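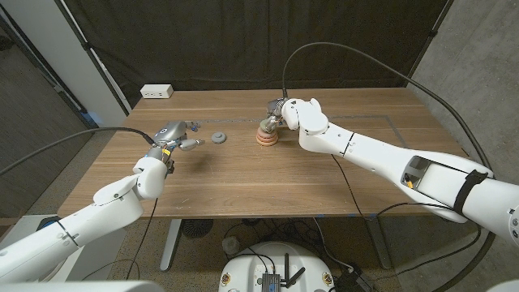
Family History Workshop, Session 2: Reading a Surname
Notes by Mekdes Wubshet

Last time we drew up pedigree charts. Now for the part I love most, which is working out what a name can and can't tell you!

Most English surnames started as a place, a job, a nickname or a father's first name. Atwood lived by the wood, Fletcher made arrows, Johnson had a father called John. Spelling was loose for centuries (clerks wrote what they heard), so try every version you can think of before you give up on a record. 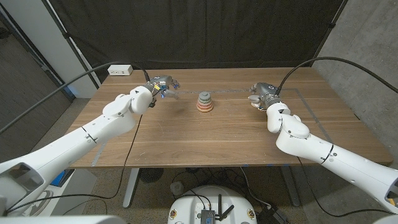
Patronymics need extra care. In parts of Scandinavia the last name changed with each generation, so Anders, son of Nils, was Nilsson and his own son was Andersson. Search by farm or parish as well as by name.

And please be wary of coats of arms sold "for your surname." Arms were granted to individuals and passed down in particular lines.

For next session
Pick one surname from your chart and list at least 11 spellings. Nkrumah Adjei will bring parish register copies, all 113 pages, so come ready to squint at some wonderful old handwriting.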